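Making the Bed, One Pinch at a Time

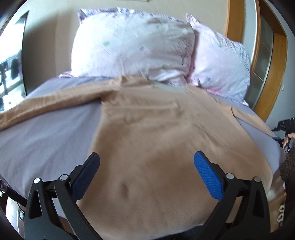
Two grippers, one tan blanket and a pair of flowery pillows at the Rimov open day.

I'd figured an open day at Rimov would be all welding arms and safety glasses, so of course I spent most of my visit in a bedroom! Holger Lundgren, my guide, walked me straight to it. People make the bed with hand-held grippers, he told me, and robots learn from the recordings. They had 1,774 of them by the time I came through (76 were pillows only, which made me laugh).

Then I got a turn. Oh boy. A blanket is slippery when all you've got is two blue pads, and I kept pinching the sheet along with it. "Go in flatter," said Ilaria Bellini, who was on the other side of the bed and much faster than me. I went in flatter. I got one corner nearly straight and asked to go again.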